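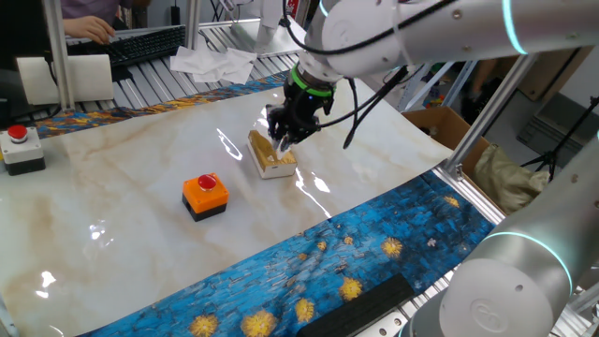

Drembridge Carton Jobs

README, second release

Hi, and thanks for downloading this. It's a table of 1,955 folding carton jobs that went through the Drembridge plant, where I spent a good chunk of my working life in estimating. I kept the job tickets in a spreadsheet for my own use, mostly so I could stop quoting the same box at different prices, and after I left, the plant said I could clean it up and share it. So I did!

If you work in cartons you'll know your way around in a minute. If you don't, read the part on columns first, or the waste numbers are going to look crazy to you.

What you get

Two files, both plain CSV. jobs.csv has one row per ticket. stocks.csv lists the boards we bought, with caliper and weight, and you join it to the first file on stock_id. There's no database to set up and nothing to install. I open both in an ordinary spreadsheet program and so can you.

The columns that trip people up

sheets_in is what was pulled from the warehouse, and sheets_good is what came off the die cutter and passed. The gap between them is NOT all press waste. It includes make-ready, the sheets the foil operator used to set pressure, and now and then a partial stack that went back on the shelf and was never credited. I've flagged the returns I could find in the column returned_flag, but I'm sure I missed a few.

ups is the number of blanks on a sheet. On ganged jobs (more than one design on the same form) it's the total for the form, so don't multiply it by the order quantity and expect it to come out right.

finish is free text that I squeezed into a short list. "Foil" covers both hot stamping and cold foil, and I'm sorry about that. The older tickets only said "gold" or "silver" and I couldn't tell them apart. "Soft touch" might be a coating or a laminate, same problem.

glue_style is the one I'm proudest of. I went back through the paper tickets for that one - straight line, crash lock, four corner, or none for jobs shipped flat.
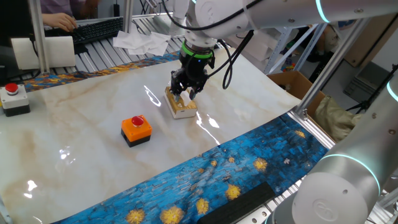
run_hours is clock time from the first good sheet to the last one, with lunch included if the press sat through lunch. Operators wrote it down by hand, and some of them clearly rounded to whatever was easy. I wouldn't try to work out running speed from it on short runs.

Blank cells mean I don't know. Zero means zero. Please don't let your software fill the blanks in with zeros, it did that to me once and I lost an evening to it.

Where the customers went

Customer names are gone, replaced with codes. I also dropped product names, prices and anything that would let you guess whose box it was. What's left is the kind of trade: cosmetics, confectionery, pharmacy, hardware, and a big pile marked "other" that is mostly candles and tea.

Some jobs were printed for Mastance, who sent us their overflow in the busy months. Those have source set to M. They came in with plates already made, so their make-ready is lower, and if you're comparing presses you'll want to take them out. Jobs that went to Tunum for window patching have outside_work set to yes, and I don't have any times for that step.

Known problems

October looks terrible in the waste figures. We had a bad load of board that curled whenever the heat came on, and most of it went in the bin. I left those rows in.

The Aguiar folder-gluer replaced the old one partway through the data (Aguiar is just what we called it, after the town it was shipped from). The gluer column says which machine ran the job, but for nearly 40 rows around the changeover it's a guess based on who signed the ticket.

Sheet sizes are in inches, caliper is in points, and board weight is in grams per square meter. I know. That's how the tickets had it and I didn't want to add rounding on top.
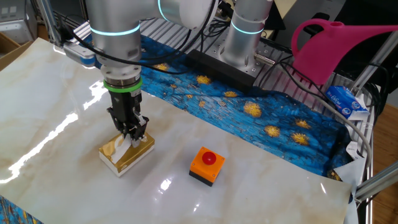
Changes from the first release

Fixed the duplicate tickets (reprints had been entered twice). Added glue_style. Renamed the column that used to be called waste, as people kept reading it as a percentage when it was sheets. The job codes haven't changed, so anything you built on the old file should still line up.

Using it

Go ahead and use it for teaching, estimating tools, class projects, whatever you like. Say where you got it. I wouldn't use it to set prices in a real shop - it's one plant, with older presses and a lot of short runs, and your make-ready won't look like ours.

If you find a row that makes no sense, send me the job code and I'll check it against the paper ticket. I still have the boxes in the garage.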